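**Subject:** Re: [flarkano-bench] Two-arm cell, drifting grasps and chewed-up fingertips
**From:** Zohreh Esfahani
**Date:** 29/05/2022

Hello all, and thanks for a lovely clear write-up from the Evis bench. I've quoted the bits I can help with:

> We've gone from the Loner (one arm, one camera, very few worries) to a proper two-arm setup, and I'm finding the upkeep is a good deal more than double. Grasps that were fine in March now land a little to one side. The fingertips are looking rough, the metal conduit keeps creeping down the arm, and I've got two people on the team telling me two different things about whether to re-zero first or swap fingers first.
>
> Could someone who's kept one of these going for a while write down what they check, and in what order? Photos of your cell would be a treat.

I've been minding our cell, Montoya, long enough to have strong feelings about all of it, so put the kettle on.

Short answer to the argument in your team: fingers first, then zero. If you zero on worn tips and then change them, you've only got to do it again, and I have done precisely that, twice in one afternoon, while muttering.

## Before touching anything

I leave the props where they are for the first look. It's tempting to clear the lot, but if the grasps have been drifting I want to see them drift with the same plate and the same cables in the way. Cables on the floor are my favourite suspect. An arm brushing a loop of charging cable won't always throw a fault, it'll just be a touch off for the rest of the run, and you'll spend the morning blaming the calibration. So I park both arms forward over the floor, stand at the rail and have a good slow look at what they could snag on.
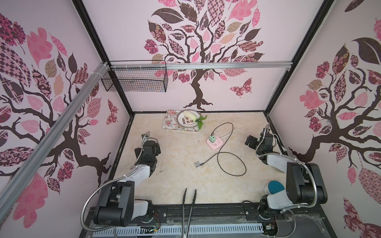 *Montoya with both grippers held over the floor. Note the black cable looping across the middle, and the tongs at the front between the arms.*

After the look, power off the arms and wiggle everything along the front. The rail first, with a hand on each base, then the slotted cable channel, then the little boards and their wires. I once chased a shoulder error for 9 days that was a connector on one of those boards sitting a hair proud. Push them home with your thumb and write in the log that you did it.

## Fingers

Get the wrist camera feed up and bring the open gripper down until the tips are just off the surface, over a bare patch if you can find one. You get a much better view of the tips that way than you do by bending over the cell with a torch, and it's kinder on the back, too! What I'm looking for is whether the two tips still mirror each other. Scuffing along the flat of a finger doesn't worry me in the least. A ragged inner edge near the tip does, as that's the part that meets a stem or a thin rim, and a leafy green will slide right off it.

Our rule is that fingers are changed in pairs, always, even if one looks grand. New against old closes off-centre and you're back to your sideways grasps. We keep 4 spare pairs in the drawer and reorder when it drops to 2.

While you've got the feed up, have a squint at the surface as well. Crumbs and specks don't bother the arms, but they do bother me, and a quick wipe before zeroing costs nothing.

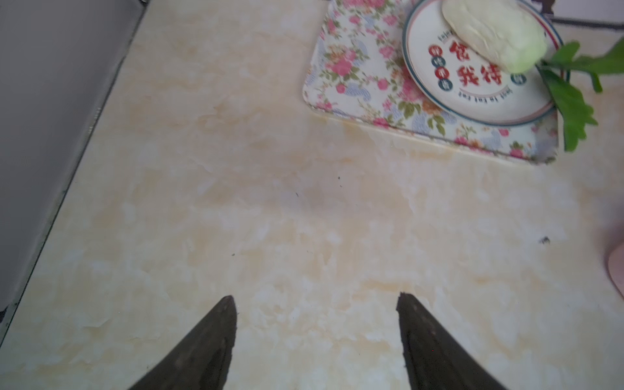
## Wrist, conduit and camera

With the new fingers on, I do the wrist. Same three jobs every time:

- Screws around the joint flange. Finger tight plus a nip, no more. Someone here (it was me) stripped one and we had a very long weekend.
- Cable ties on the conduit. If yours is creeping, I'd bet the ties are pulled up snug in the wrong posture. Fold the arm right up, let the conduit take its own curve over the joint, and only then do up the tie on the white link.
- Camera housing. Hold it gently and see if it moves against its mount. If it does, all your calibration is for nothing until it's fixed.

I like to get the arm up high for this so I can see the underside of the gripper, where the scratches along the inner edges tell you a fair bit about how it's been closing.
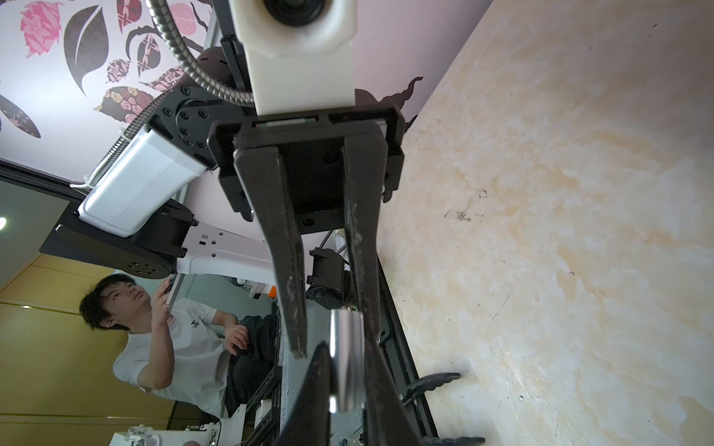
If the scratching is all on one finger, look at your approach angle before you blame the hardware. Ours had one arm coming in slightly rolled for weeks, and every grasp dragged the same edge over the work. Once the roll was corrected in the Flarkano offsets file (line 1262 in our copy, yours will differ) the next pair of fingers wore evenly and I stopped going through them like biscuits.

## Zeroing, one arm at a time

Fold one arm up and out of the way with its gripper open, and work the other by itself. I know the software will happily do both together, and I know it's quicker, but when two arms are moving I can't watch either of them properly. A small block between the fingers is my check piece. Close on it, open, close again, and compare the joint readings. If they agree, swap arms and go round again.

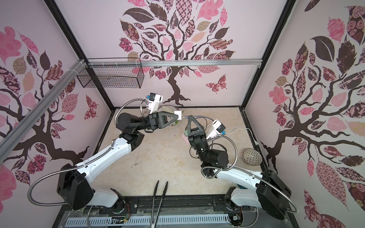 *Left arm with the small white block between its fingers, right arm folded up with its gripper open.*

Move the tongs before any of the real motion, wherever you've left them. Ours seem to live on that front rail whatever I say.

I'd love to hear how the conduit goes once you've re-tied it, and if you'd send me a close-up of your old fingertips I'll tell you whether I'd have changed them yet. My log sheet is only a plain text file but you're very welcome to it, just give me a shout off-list.

Cheers,
Zohreh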